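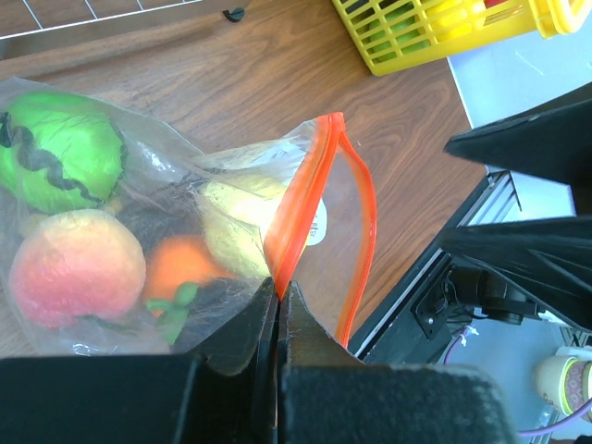 Unit 6. Evaluating a Commercial Two-Arm Kit: The Zostside Bench
Course handout, Applied Automation II
Instructor: Märta Sæther
Skakodcombe Institute, Department of Engineering Technology

Purpose of this handout

The department has been asked to give a written opinion on the Zostside Bench, a tabletop two-arm kit sold to colleges and small laboratories. Students enrolled in Applied Automation II will contribute to that opinion. This handout sets out what the supplier offers, what the class will examine, and how reports are to be written. It should be read before the Monday session and brought to the bench.

Students are reminded that a product review is a different document from a laboratory report. The reader of a review has a purchase to make or refuse. Findings should therefore be stated in terms of use: what the kit does, how long it takes to learn, what it needs from the room, and what remains unclear.

6.1 The product

The Zostside Bench is offered as one package. It comprises two arms, a front mounting assembly, a two-finger gripper for each arm, small cameras carried near the grippers, and control software under an annual license. The supplier also offers an optional household object set, which is priced separately and was included in the quotation received by the department.

The supplier's manual runs to 236 pages. Chapters 3 through 5 are required reading. Chapter 9, on network installation, may be skipped by all students except those assigned to the setup group.

Two competing offers will be discussed in Unit 7. One is the Grarkari training cell, which has a single arm and a fixed fixture plate. The other is a rental service from Nyberg, under which the equipment remains the property of the supplier and is exchanged each June. Neither should be mentioned in the report for this unit except where a direct comparison of price or delivery is unavoidable.

6.2 Layout of the work area

The arms stand side by side along the front of the table and reach inward, so that their working areas overlap near the center. The goods to be handled are placed along the back and the two sides. In the kitchen layout, a dish rack stands at the back, bagged goods lie on the left, and a basket of artificial fruit stands on the right.
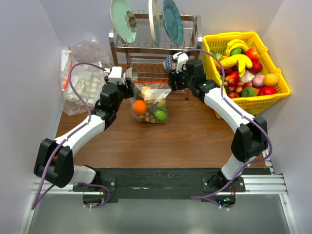

Figure 6.1. Kitchen layout: strainer at the left gripper, small patterned piece at the right, produce bag in front of the rack.

Three points about the layout should be kept in mind.

First, the overlap at the center is the reason for buying two arms. A task that never uses it could be performed by a single-arm product at lower cost, and a report that recommends the kit on the strength of such tasks has not made its case.

Second, the cables travel with the arms. Students should record, for each task, whether a cable passes over or in front of an object that the fixed camera needs to see. The manual recommends a service loop at the wrist and at the elbow but gives no length for either. The setup group will propose a length and note it in the log.

Third, the side walls restrict the elbow. An arm that reaches comfortably toward the rack may have little room left on the outside of the elbow joint. Clearance is to be checked with the power off before any new motion is recorded.

6.3 Why bags are included

Most demonstrations by suppliers of small arms use blocks, cups, and bottles. These hold their shape and can be gripped in much the same way each time. A plastic bag offers none of this help. The opening moves, the sides fold, and the contents shift the weight from one corner to another. Clear plastic adds a further difficulty for the cameras, as highlights on the creases may be brighter than the edge that the software is trying to find.

A colored zipper strip gives the operator and the software something to aim for. Reports should state whether a given bag had such a strip and what color it was. A result obtained with a colored strip should not be extended to plain bags without a separate trial.

Toy fruit is used as the standard filling. It is clean, it does not spoil, and it comes in enough shapes to be awkward. Students should bear in mind that toy fruit may weigh much less than the real article — a successful lift with toy fruit says nothing certain about a bag of groceries.

6.4 Definitions for the trial log

The following terms are used in the log and must be used in the report with the same meaning.

Grip: both fingers of one gripper are closed on the object, and the object moves when the gripper moves.

Handover: the object passes from one gripper to the other without touching the table.

Shared hold: both grippers are on the object at the same time. A shared hold may be a stage of a handover or a task in its own right, as when a bag is to be held open or stretched flat.

Slip: the object moves between the fingers but is not dropped.

Drop: the object leaves the fingers without a command to release.

Intervention: a person touches the object, the arm, or the controls outside the written procedure. One intervention ends the trial.

The department's log now holds 424 entries, of which 27 are marked as disputed. In nearly every disputed entry the disagreement is over the difference between a slip and a drop. Where two observers disagree, both readings are entered and the trial is marked for review. It is not to be settled by discussion at the bench.

6.5 Procedure for the bag task

1. Confirm that the emergency stop is within reach of the seated operator.

2. Set out the dish rack, the bags, and the basket according to the layout sheet. Objects not on the sheet are to be listed by name in the log.

3. Place the bag in its starting position and enter that position in the log. State whether the bag is empty or filled.

4. Bring one gripper to the edge of the bag and close at the lowest force setting. Raise the setting one step at a time if a slip is recorded.

5. Bring the second gripper in from the opposite side and establish a shared hold. The bag should hang clear of the table between the two grippers.

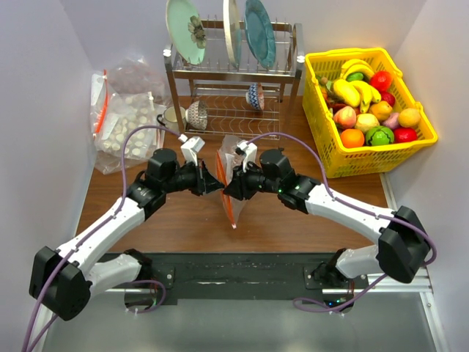
6. Hold for the period given on the task sheet. Note any slip at either gripper, and state which one.

7. Release with one gripper only, and record whether the other retains the bag.

8. Return the bag to its starting position by hand and reset the arms from the software menu. Do not move the arms by hand while the motors are powered.

6.6 What the report should contain

The report should not exceed four pages, excluding the log. It should open with a recommendation in one paragraph: purchase, purchase with conditions, or decline. The remaining pages give the grounds for it.

Price is to be treated over the full period of expected use, including the license. The quotation covers the first year only. Students who need the renewal figure should request it from the instructor and should not contact the supplier directly.

Statements taken from the manual or sales material must be marked as such. "The gripper handles soft packaging" is a claim by the supplier until the log supports it — and the report must say which entries do.

Photographs may be used where they show an arrangement more clearly than words. Each requires a number and a caption. A single photograph of a bag in a gripper is evidence of the hold at that moment and should not be offered as proof of a completed task.

6.7 Questions still open with the supplier

Replacement fingers: whether they are sold in pairs or only with a complete gripper.
Warranty: whether cables are treated as wearing parts.
Software: whether recorded motions remain readable after the license ends.
Object set: whether single items can be reordered.

Answers will be posted to the course page as they arrive. Reading for Unit 7: the Grarkari data sheet and the sample rental agreement from Nyberg, both on reserve.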